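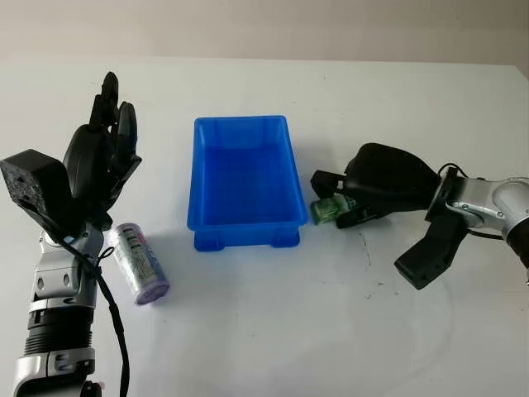 Small Things in Open Bins
Speaker notes, Sovton evening talk, 35 minutes with questions at the end

Opening

Welcome people in and let them sit down. Say where the restrooms are. Phones on silent.

Tonight is about the small stuff in a house: tubes, cans, cartons, spare bottles, the things that live under a sink or on a closet shelf. We won't get to furniture or clothes. If someone asks about garages, say that's the spring talk.

Ask who has bought something in the last month and then found the same thing at home. Wait for the hands. Tell the story of my own hall closet in Skirnadero, where I kept buying shaving foam. I had a basket with a lid on it, and I never lifted the lid.

The bin

I use a plain open bin for most of this. Rectangular, longer than it is wide, no lid. Pass one down each side of the room if the group is small enough.

What to look at when you buy:

Length. Measure the shelf from front to back before you leave the house. A bin that hangs over the front edge gets knocked every time the door closes. Take a quarter inch off your measurement.

Walls. Flared walls are easy to reach into, but the bin is wider at the top than at the bottom. Two of them side by side need room for the rims. I got this wrong on my first shelf and had to take every third bin back.

Feet. A bin with feet sits a little way up off the shelf, so a drip underneath has somewhere to go. Wipe under there when you wipe the shelf.

Color. People ask about this more than anything. Clear shows the contents from the side. Blue or green you'll find faster from across a room. I use blue for bathroom things and have done so since 1991, so by now it's mostly habit.
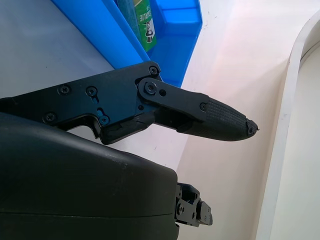
Don't buy the whole set on the first trip. Get one, put it on the shelf, use it for two weeks, and see if your hand goes to it. If it doesn't, the bin is in the wrong place or it's the wrong size. Returns are easier with one than with nine.

Somebody will say they have shoeboxes at home. Shoeboxes are fine for a trial. They go soft in a bathroom.

Working on a table

Clear a table before you start. A kitchen table will do, or a desk, as long as you can walk around to both sides. Put the empty bin in the middle and set the things to be sorted on either side of it. Cylinders to the left, cartons to the right is how I do it. Left-handed people usually swap.

Cans roll. Lay them down for sorting if you want to read the label, but keep them away from the edge. Cartons can stand up, and it helps to turn the printed front toward you.

Pick up each thing once. Read the date if it has one. Then it goes in the bin, in the trash, or in a bag for the other room. I used to keep a fourth pile for things I wasn't sure of, and that pile went back in the closet every time.

Slow down at this point and take a drink of water. If we're running past the half hour already, skip the next section and go to the handout.

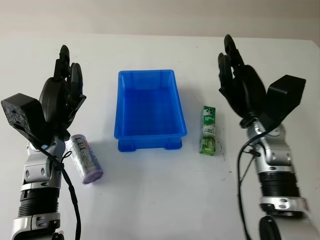

What goes in first

Tall cartons go in at the back, standing up if the shelf above allows it. Check the height with the bin already on the shelf, not on the table. A tall box that clears the shelf on its own may not clear it once it's in a bin.

Cans go in upright with the cap on top. If they're too tall, lay them along the length of the bin, all facing the same way. Across the width they slide around.

Leave some space. A full bin is heavy and you can't see the bottom row. I stop when I can still get a flat hand down one side.

Keep food and bathroom products in separate bins, even if they come in similar cartons. Say this twice. Somebody always has the toothpaste next to the tea.

Labels: one word on masking tape, on the short side facing out. Skip them if you live alone.

Questions I usually get

Do the bins crack? The cheap ones do, at the corners, mostly in cold garages.

Can you stack them? Empty, yes. Full, I wouldn't, unless they're made to lock together.

What about drawers? Same method, lower walls. Come and see me after.

Handout text (read out if the copies run short)

ONE SHELF THIS WEEK
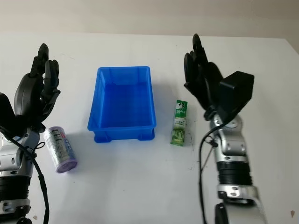 By the Nemen Home Storage Circle

Choose one shelf. Pick the one you open most often, even if it isn't the worst.

Take everything off and wipe it down. Measure the depth, the width and the height up to the shelf above, and write the numbers on the back of this sheet.

Sort on a clear table with an empty bin in front of you. Tall things at the back, cans along the side, small tubes in front. Put the bin back on the shelf and leave it alone for a week.

After the week, take out anything that's been in the way and find it another place. Then do the next shelf.

Our next meeting is in October at the Osman reading room. Bring your measurements.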